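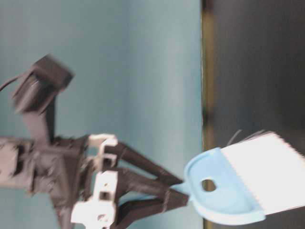 I drove up to Mirnimdale on a Monday in July expecting to find a football club in mourning. They'd gone down in the last match of the season, to an own goal in front of 316 people, and the manager hadn't said a word in public for weeks. What I found was Tineke Hermans sitting on an upturned crate by the dugout, eating a cheese roll and arguing with her assistant over throw-ins.

"Sit down," she told me. "Do you think we're bad at throw-ins?"

I said I'd only seen them play twice. She said that was plenty.

Hermans has signed on for another two years, and I'll admit I was surprised. Stenard wanted her - everyone in the league knew it - and they've got a proper stand, a physio who turns up, and crowds that touch 1000 when the weather's kind. Mirnimdale have a slope. It runs down towards the river end and visiting keepers hate it, which accounts for a good few of their home points.

So why stay? She talked for a long while about Maes, the young left-back who came through the under-15s and nearly packed it in last winter when he lost his place. He's back in the side now and playing the best football of his life (I saw him against Faden in the spring and he was terrific, all elbows and energy). She wants to see what he looks like at 21. I believed her, though I suspect she also can't stand the idea of leaving on a relegation.

Henk Martens, the assistant, is 60 and has worked under five managers at the club. He reckons they lost too many games in the last ten minutes and he's got them running the slope in pairs to fix it. I watched a session and felt ill on their behalf! Two of the new lads were lying flat on their backs by the corner flag before seven o'clock.

Season tickets are 50 pounds, same as last year, and sales are a bit up. The first home game is against Faden again, who've lost their striker and look there for the taking. Hermans wouldn't give me a prediction. She did walk me to the touchline, though, and make me take a throw-in.

"See?" she said to Martens. "Even he got it further than our lot."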